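Work Surfaces: The Gallery

Staswood says its table coverings will make any bench "a pleasure to work at." I have owned several benches and pleasure hasn't come up much. Still, the covering question comes in more often than any other, so the gallery page gets a tables section, and I've tried to keep the sales talk out of it.

A few doubts before you scroll. Trevix rates its matte covering for 1,000 wipe-downs. Wiped with what, and by whom? The leaflet doesn't say. Biltel claims a dark top hides marks. Mine shows dust by lunchtime. And the Cao catalog lists 46 shades of brown, of which I can tell apart maybe four, and only by a window in the morning.

What I will grant the matte finishes is that they're easier on the eyes than gloss under a strong lamp. Whether that justifies the price is another matter, and I'd want to see one after a couple of winters before I paid it.

Color names are no help either. One maker's chestnut is another's brick. Ask for a sample and lay it flat, under your own lights, for a full day. 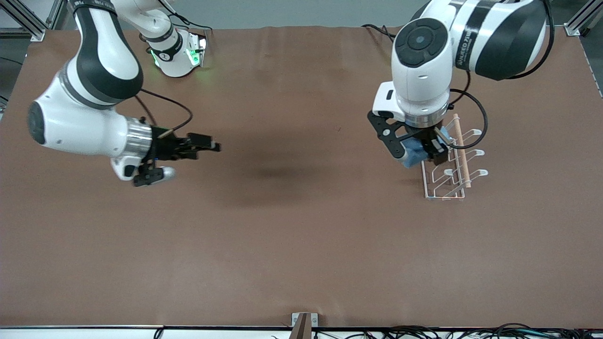
Large top, matte reddish-brown covering, pale strip along the near edge. Soft shadows still show on it.

More tables will go up in March, glossy ones included, if anyone can make a case for them.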